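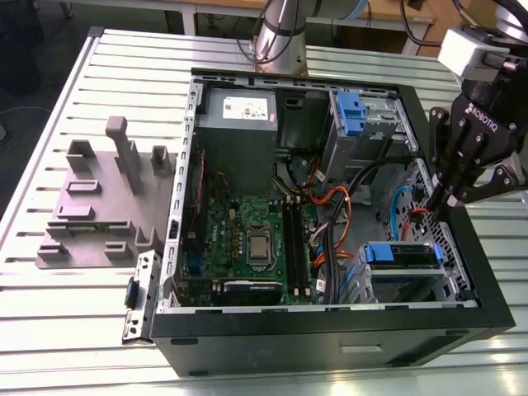

Section 8. Running the Teardown Bench for Visitors

This section covers the computer teardown station during open days and scheduled demonstrations. For everyday operation, see Section 5. For what to do when a school group arrives forty minutes early, see your supervisor, if you can find one.

8.1 Before the doors open

1. Switch on both arm controllers and let them finish their start-up checks. Resist the urge to press things while the lights are amber. Amber means wait, and it has never meant anything else.

2. Lay the tower on its side on the slotted table, with the open side up and the front bezel toward the operator. The side panel comes off beforehand and goes on the shelf. Visitors will tell you they came to see robots, and watching a grown adult look for a dropped thumbscrew is a poor substitute.

3. Check that the tower is unplugged from everything. Then have a second person check. The power supply stays closed at all times, and opening one is outside the scope of this demonstration, this manual and our insurance.

4. Set the gray printed fixture plate to the left of the tower, with the tall round-topped peg standing up. Don't hang your badge on the peg.

5. Tuck any hanging cables away from the drive bays. A few loose loops across the motherboard are fine and make the job look suitably difficult.

6. Jog each arm to its start position by hand pendant, at low speed. The arm with the Robotiq gripper starts with its fingers pointing down at the right side of the case.

Note: The plate must sit flat. If it rocks, look underneath for a screw. There is usually a screw.

8.2 Loading the demo program

1. On the bench computer, open Tedeo and choose the program named TOLMONT SHORT. The one named TOLMONT FULL runs the whole teardown and will outlast the attention of any audience yet measured.

2. Set the speed to 400. The field accepts values up to 2,000. Conall Hanrahan tried that one November and now has his own paragraph in the safety briefing.

3. Confirm that the part list on screen matches the tower on the table. Donated machines vary, and Tedeo believes whatever you tell it.

4. Press Home, then Ready. Do not press Start until the visitors are behind the yellow line.

CAUTION: Both arms can move without warning once Ready is lit. Keep hands, sleeves, lanyards and small siblings outside the line. If anyone crosses it, press the red stop button first and be polite second.

8.3 During the demonstration

1. Introduce the station in two sentences. Visitors have already sat through the Buveler welcome video and deserve some mercy.

2. Point out the blue handles and latches on the drive hardware before anything moves. They are easy to see from the back row, and they spare you from explaining capacitors.

3. Press Start. Stay beside the stop button for the whole run, including the part where someone asks for a photo with you.

4. If the gripper misses a part, let it make its second attempt. If it misses again, press Pause, free the part by hand after the arms have parked, and press Resume. Applause at this stage is normal and should not be taken personally.

Note: Error 983 means the gripper closed on nothing. The audience will have noticed before you do.

8.4 Closing down

1. Park both arms and switch off the controllers.

2. Return loose brackets and clips to the Egan tray. Anything left on the table will be under the plate by morning (see the note in 8.1).

3. Sign the run sheet, including the number of stops. Zero is a perfectly believable number, provided it doesn't appear on every line.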